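Cable and adaptor sort moves to the white table

The sorting of spare leads, chargers and adaptors at the Macedo building has moved from the shelves outside the post room to the white table on the ground floor. The change took effect in June and applies to all short leads held in common stock. Long mains leads and extension reels stay where they are.

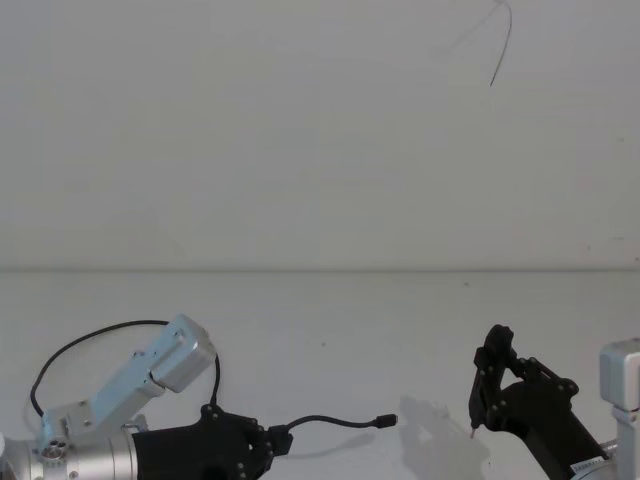

Equipment Stores and Loans, Macedo building

The new arrangement replaces the mixed crates in use since the stores were merged. Under the old system a lead was logged by the device it came with, so that the same type of lead could appear in the register under several headings. Leads are now logged by the connector at each end, then by length, then by colour. The device name is kept as a note only.

The register was rebuilt from nothing. Marlene Damasceno and Tarcísio Mendonça went through the crates over two weeks and entered 614 leads. Of these, 219 were duplicates of types already held in good supply and have been set aside for the branch store at Vindano. The remainder have been tagged and bagged.

Tags are now fixed at the end of the lead that goes into the supply or the host machine. Tags at the device end caught on housings and were often torn off. The tag carries the register number and the month of last check. It does not carry the name of the borrower, which is held on the loan sheet.

Each lead is checked on the table before it is bagged. The check covers the outer sleeve along its full length, the point where the sleeve enters the plug body, and the metal of the plug. A lead with a split sleeve is withdrawn. A lead with a bent plug is withdrawn and is not to be straightened. Fit is tested against a reference socket: the plug should go in squarely with light pressure and should stay in place when the lead is allowed to hang. Round plugs of similar size are a frequent cause of error, as two of them may share an outer width and differ in the bore. These must be tested and not judged by eye.

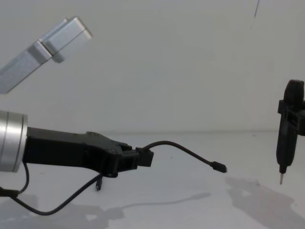
Where a plug fits but works loose under the weight of its own lead, it goes in the bag marked "second check" and is tested again by a different person. Anderson Guimarães has written a single-page note on this, kept in the drawer under the register. The note also gives the order of work for leads with more than one tail, which are logged once under the lowest register number, with the other tails listed in the remarks column.

The table is to be left clear at the end of each session. Leads must not be left on it overnight, coiled or otherwise. Bags, tags and ties are kept in the Brarkik drawer unit, top two drawers. The lower drawers hold adaptors, which are still logged on the old sheets and will be transferred once the leads are complete.

Leads are to be coiled loosely and closed with a fabric tie. Wire ties and rubber bands have been taken out of stock. Coils should not be wound round the hand or round a power supply block. In the crates, most of the damage found was within a short distance of the plug, and Vanderleia Portela, who handles withdrawals, attributes this to tight winding.

Borrowing is unchanged in other respects. Requests go on the loan sheet with the connector type at both ends, or with the device name if the connector is not known. Up to 6 leads may be taken on one request. Larger requests, including those for event rooms, should be sent to Luana Honorato with two working days' notice.

Staff who hold leads from common stock without a loan entry are asked to bring them back for tagging. No record will be made of how long they have been out. Leads bought from a team's own budget are not part of the stock and should not be handed in, although the check can be done on request and the lead returned the same day.

The register has room for 700 entries in its present form. If returns bring the total above that, a second volume will be opened for Gutano-type leads and the numbers will run on from the first. Register numbers already on tags will not be changed.

The stores desk is closed on Sunday. Returned leads can be put in the box by the post room, in a bag, with the loan number written on it. Leads found in the box without a number are treated as new stock and go back through the check.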